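Sorting before folding

Hilkka Pesonen writes laundry procedures for Lurneck, which supplies linen instructions to small guest houses. Her current sheet, dated October 2026, deals with garments that reach the folding surface in a heap. She prefers a bed to a table.

"A table of 89 centimetres is too narrow for a long-sleeved top. A made bed gives you width, and the sheet has enough grip to hold a hem where you put it."

The first step is to find two corners. Pesonen is strict on the order: one corner, lift, then the second.
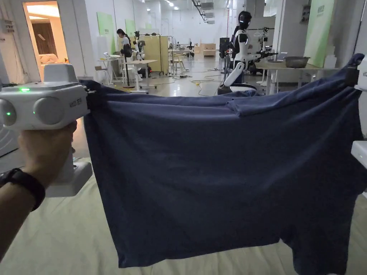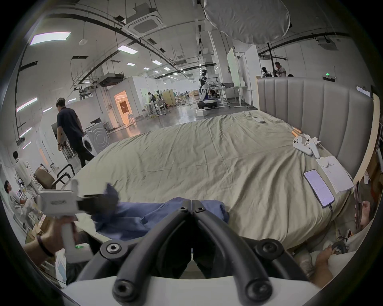
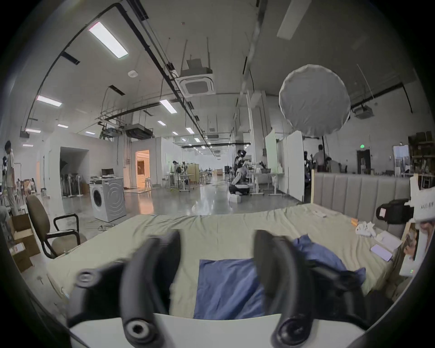

Blue cloth on the bed, and held up by its corners.

"Once the top edge is held, gravity does most of the straightening. Wait for the swing to stop. If a flap has doubled over along the edge, put the cloth down and start again. Folding over a flap fixes the crease."

Dark cotton she treats separately. Seams are hard to see on navy, so she works by touch, running a thumb along the hem until it meets the side seam. Sleeves go in last.

Qistina Ngui, who tested the sheet at Tulano over 35 loads in March, disagreed on one point. She lays the garment face down from the start.

"It saves a turn," Ngui said. "With shirts I would not do it any other way."

Pesonen has left both methods in. The next revision covers fitted sheets, where she expects more argument about the corners.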